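**Prorthorpe opens spare parts sales for Warberg household steamers**

HESTILPORT, August 21, 2023 — Prorthorpe will begin selling individual replacement parts for its Warberg line of electric food steamers in September. Owners have until now been able to order parts only through a repair shop.

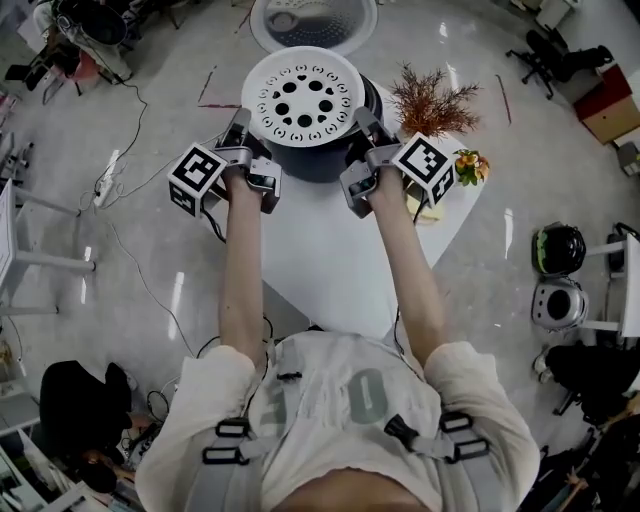 **Which parts can be ordered separately?**

Every part of a Warberg steamer that can be removed without a tool can be ordered separately, along with the water tank seal, the drain cap and the feet. Parts that sit inside the sealed base, including the heating element and the timer board, will still be fitted only by an approved repair shop.

**Scope of the program**

The program covers both current Warberg models, the Warberg Compact and the Warberg Family, and the earlier Warberg Classic, which is no longer made. Parts for the Classic come from remaining stock and from new production where the molds have been kept. The Classic lid handle is not being made again. Owners who need one can use the Family handle, which has the same screw spacing and differs only in height.

Parts are grouped in the catalog under the following headings:

- Lids, handles and lid vents
- Baskets and basket rings
- Steamer plates and drip trays
- Rice bowls
- Tank seals, drain caps and fill spouts
- Feet and cord clips

Each part has its own order number. The same number is used for all models that take the part, so a shopper who has the number does not need to know the model. Where a part was changed during production, the old number now leads to the current version, and the catalog entry says what changed.

Prorthorpe reviewed its repair records before settling the list. Lids and tank seals were the parts most often requested by repair shops, followed by drip trays. Many requests involved a steamer that was otherwise in working order, and in those cases the shop's handling charge was often higher than the price of the part.

"A steamer with a cracked lid still heats water as it should," said Ghassan Kassab, technical director at Prorthorpe. "We were asking people to carry the whole appliance to a counter so that somebody could hand them a lid. The paperwork took longer than the repair."

**Ordering and delivery**

Orders will be handled by Geagea, which already runs the warehouse for Warberg appliances. Customers can order through the Prorthorpe parts catalog or in person at shops that carry the Warberg line. Shops will be able to look up part numbers on the customer's behalf and have the part sent to the shop or to a home address.

Geagea will hold all catalog parts in stock at its Hestilport warehouse. If a part runs out, the catalog will show the date on which more are due, and customers can choose to wait or cancel. Payment is taken when the part ships. An order with several parts will be held until it is complete unless the customer asks for it to be split, in which case the second shipment is charged at the normal rate.

Unused parts can be returned within 90 days. Seals must be in their unopened bag to qualify, as must any other part that comes sealed for food contact. Return postage is paid by the customer except where the wrong part was sent.

**Warranty**

Fitting a part from the catalog does not affect the appliance warranty. The warranty on the steamer continues to run from its original purchase date and is not extended by the new part. Parts bought separately have a warranty of their own, which covers faults in material and manufacture. It does not cover scratches, staining from food, or warping caused by placing a part on a stove or in an oven.

Parts replaced free of charge under the appliance warranty will continue to be supplied as before. Owners whose steamer is still covered should contact Prorthorpe customer service before placing an order, and should have the proof of purchase at hand. A part that has already been bought through the catalog cannot be refunded later as a warranty claim.

Opening the sealed base still ends the warranty. The base contains parts that carry line voltage, and the gasket between its upper and lower halves is damaged when the halves are separated.

**Identifying a part**

The model name is printed on the rating label under the base. The label also carries a production code, which is needed only for the tank seal on the Classic. That seal was made in two thicknesses. Ordering the wrong one leads either to a slow leak or to a tank that will not seat fully, and the catalog will ask for the code before it accepts an order.

Baskets on the Family model are numbered on the handle, with basket 1 lowest. They differ slightly in diameter so that they can be nested for storage, and they are sold singly. A basket placed out of order will sit unevenly and let steam escape at the side, which lengthens cooking time. Owners who cannot read the number on an old basket can measure across the bottom ring and compare the result with the table in the catalog.

Drip trays are the same on the Compact and the Family. The tray on the Classic has a different pouring lip and is listed under its own number.

**Changes to the care instructions**

Prorthorpe is also publishing revised care instructions for all three models. These replace the care section of the printed manual. The rest of the manual, including the cooking times, remains valid.

The main change concerns descaling. The printed manual told owners to descale when white deposits became visible in the tank. In areas with hard water, scale can build up on the heating plate well before that point, and it is most often noticed as a longer wait before steam appears. The revised instructions set a fixed routine by water type:

| Water type | Descale after |
|---|---|
| Soft | 100 uses |
| Hard | 90 days, whatever the number of uses |

Owners who do not know their water type should follow the interval for hard water. Local water suppliers can usually provide the figure on request.

Descaling is done with plain white vinegar or with a citric acid product sold for kettles. The tank is filled to the lower mark, left to stand with the appliance switched off and unplugged, then emptied and rinsed 3 times. The printed manual allowed the appliance to be run with vinegar in the tank. This step has been withdrawn. Hot vinegar shortens the life of the tank seal, and the repair records show more seal failures in appliances that had been treated this way.

The second change concerns dishwashers. Lids, baskets, plates and drip trays may be washed on the upper rack, as before. Rice bowls may now go on either rack. Tank seals and drain caps are to be washed by hand in warm water with dish soap and dried before they are fitted again.

The third change is a note on storage. The lid should be left slightly open or turned upside down when the steamer is put away. A closed lid traps moisture, and the resulting smell is a common subject of calls to customer service — it can be removed with a paste of baking soda and water, left on and then rinsed off.

**Repair shops**

Approved repair shops keep their existing trade terms. They will order through the same catalog under a separate login, and internal parts will be visible only to them. Shops that hold older Warberg stock may continue to sell it, provided that the packaging is intact. Part numbers from the former trade list will be accepted for as long as the catalog is in use.

Kassab said the company expects shops to handle fewer small orders and to spend more of their time on base repairs. "A heating plate replacement needs a bench, a meter and someone trained to do it," he said. "A drain cap needs a thumb and a finger."

Prorthorpe will supply approved shops with an updated service sheet before the catalog opens. The sheet contains the revised test procedure for the boil-dry cutoff on the Family model and the torque values for the base screws, which were left out of the last edition.

**Recycling of old parts**

Plastic parts carry a material mark on the underside and can be placed in household recycling where that type of plastic is accepted. Complete appliances should be taken to a collection point for electrical goods. Shops that carry the Warberg line will accept worn lids and baskets from any customer, with no purchase required, and return them to Geagea with their regular shipments.

**About Prorthorpe**

Prorthorpe designs and sells small kitchen appliances, including the Warberg line of food steamers. The company is based in Hestilport, where its design office and customer service department share a building. Geagea provides warehousing and delivery for the full Prorthorpe range.

**Notes to editors**

Warberg Compact, Warberg Family and Warberg Classic should be written with initial capitals. A printed copy of the parts catalog and the revised care instructions are available from the Prorthorpe press office in Hestilport. Requests for an interview with Ghassan Kassab should go to the same office and should state the publication and the deadline.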